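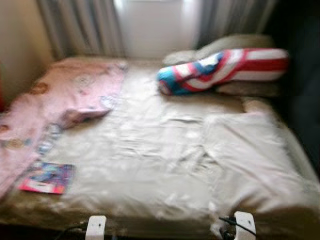

One member of the visiting party remarked, before the coach had left the parking lot, that a blanket ought to be judged after its tenth wash and that no mill would ever let visitors see that stage. The Gremik mill at Varkau did let them see it, and the larger part of the afternoon was given over to the wash room for that reason.

The visit was arranged by the Sudumbridge Household Textiles Society as part of its November program. Members were received at the main gate and given a short safety talk, after which they were issued ear protection and divided into two groups. The first group began in the yarn store and the second in the finishing hall, and the two changed places at midday.

The yarn store occupies the oldest building on the site. Cotton arrives already spun, on cones, and is held there until it has taken up enough moisture to run well on the looms. Our guide explained that yarn brought in from a cold truck and used the same morning will break far more often than yarn that has rested. The Society's members asked a number of questions about cotton and polyester blends, which Gremik uses for its lower-priced sheeting. The mill's view is that blends dry faster and crease less, while all-cotton cloth is preferred by customers in warm regions. Several members disagreed with the second point, and the discussion continued over lunch.

The weaving shed was extremely loud and little could be said inside it. Plain sheeting is woven on the wide looms along the north wall. Blanket cloth is made in a separate bay, where it is woven fairly open and then raised on rollers covered with fine wire, so that the surface becomes soft and holds air. Members were invited to handle the same cloth before and after raising. The difference in thickness was greater than most of us had expected.

Printing is carried out by Yalçınkaya, a separate firm that rents the east wing and prints for Gremik as well as for its own customers. Its staff showed us a run of children's blankets on a pale ground. Pale grounds are considered demanding, as any speck of color from an earlier job will show. The rollers are therefore cleaned between runs, and the first 10 yards of each new run are set aside and sold as cleaning cloth. Yalçınkaya keeps an archive of 1,999 patterns in flat drawers, the earliest of them drawn by hand on waxed paper. Time did not allow more than a brief look, and the Society has asked whether a second visit might be made to the archive alone.

The wash room was the last stop. Finished pieces are taken from each batch and put through repeated household cycles, with measurements recorded for shrinkage and seam strength. Color is compared against an unwashed sample under a standard lamp. The mill showed us failures as well as successes, including a fitted sheet that had lost so much length that its corners would no longer reach the mattress. It was explained that the cloth had been stretched too tightly in finishing and had gone back to its natural size in the first hot wash. Members who sew their own bedding may wish to note the advice given on this subject – wash the cloth once at the highest temperature it will ever meet, dry it fully, and only then cut it.

Questions were taken in the canteen. Asked about returns, the mill stated that most complaints concern size, and that many buyers measure the width of a mattress and forget its depth. Gremik now prints the depth on the front of the pack. A question about flame-retardant finishes could not be answered on the day, and a written reply has been promised.

The mill shop was open until 6 in the evening. Seconds are sold by weight, and the faults are marked with a short length of colored thread. Visitors should be aware that the shop does not accept cards.

The Society thanks Gremik and Yalçınkaya for their hospitality. Members wishing to join the proposed archive visit should write to the Sudumbridge office – places will be limited by the size of the drawing room.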